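Chapter 7
Groundwater and Wells

After reading this chapter you should be able to:
Explain the difference between the unsaturated zone and the saturated zone
Define porosity and permeability and tell them apart
Describe confined and unconfined aquifers
Read a simple driller's log
Explain how pumping one well can lower the water in another

Key terms: aquifer, aquitard, artesian well, cone of depression, drawdown, infiltration, permeability, porosity, recharge, static water level, water table

Opening case: The Rilisley wells

The town of Rilisley sits on a low terrace above the Hirari River. For most of its history it took water from shallow dug wells, many of them in backyards. The wells were lined with stone and were seldom deeper than a two-story house is tall. They filled in spring, dropped through the summer, and in most years came back by the end of winter.

When the town grew, the council paid for a drilled well on the Mkhize farm, at the north end of the terrace. The driller, Bram Verbruggen, reached water at 19 feet but kept going. He passed through a thick bed of clay and struck a second layer of water-bearing sand below it. The finished well was 358 feet deep. When the casing was set, water from the lower sand rose inside the pipe until it stood well above the top of the clay.

People in the town had questions. Why were there two layers of water, one over the other? Why did water from the deep layer rise in the pipe when water from the shallow layer did not? And would pumping the new well dry up the old ones? By the end of this chapter you will be able to answer all three. We will come back to the Rilisley wells several times.

7.1 Where the water is

Many people picture groundwater as an underground lake or river. Such things do exist, mainly in limestone country where caves have formed, but they hold a small share of the water under the land. Most groundwater fills the tiny spaces between grains of sand and gravel, or the cracks in solid rock.

When rain falls on soil, part of it runs off to streams and part evaporates or is taken up by plants. The rest soaks in. This soaking in is called infiltration. Water that gets past the roots keeps moving down through the unsaturated zone, where the spaces hold both air and water. A handful of garden soil the day after a rain comes from this zone. It is damp, but water does not run out of it.

Farther down, all of the spaces are full. This is the saturated zone, and its upper surface is the water table. In a shallow dug well, the level of the water after it has been left alone for a while marks the water table at that spot. The level in an unpumped well is called the static water level.

The water table is not flat. It tends to follow the shape of the land in a softened form, higher under hills and lower under valleys. Where it meets the ground surface you find springs, wetlands, and many streams. It also moves up and down with the seasons. In Rilisley it is usually highest in April, after the snow has melted and before the fields begin to draw heavily on soil moisture.

7.2 Porosity and permeability

Porosity is the share of a material's volume that is open space. Permeability is a measure of how easily water moves through the material. Students often mix the two up, and clay shows why they must be kept apart. Clay can have a higher porosity than sand, yet its openings are so small and so poorly connected that water creeps through it very slowly. Gravel has large, connected openings and lets water pass quickly.

A layer that holds water and gives it up to a well at a useful rate is called an aquifer. A layer that slows the flow of water is called an aquitard. At Rilisley the upper sand and the lower sand are both aquifers, and the clay between them is an aquitard.

Try it yourself. Fill one clear jar halfway with coarse sand and another halfway with dry powdered clay. Pour the same amount of water into each and watch for ten minutes. Write down where the water stands in each jar at the end of every minute. Save your notes for the exercise in Section 7.4.

7.3 Reading a driller's log

A driller's log is a written record of the materials met at each depth. Verbruggen's log for the Mkhize farm well begins with topsoil, then brown sand, then sand with gravel. At 74 feet he wrote "blue clay, stiff." The clay continued for most of the remaining depth, with a few thin seams of silt, before the log changes to "gray sand, clean, water."

Logs are only as good as the person who keeps them. Two drillers may use different words for the same material, and thin layers are easy to miss when cuttings mix on their way up the hole. Fatima Msimang, a geologist who later mapped the terrace, collected 672 logs from the county and had to settle on a common set of terms before she could compare them. Her map shows the clay thinning toward the east and ending near the village of Mondberg. Past that point the two aquifers join, and rain falling on the fields can reach the lower sand directly. The area where water enters an aquifer in this way is its recharge area. The land at Mondberg is higher than the land at Rilisley, and that difference in height puts the water beneath the clay under pressure. 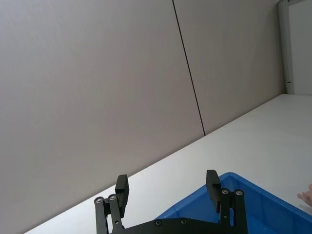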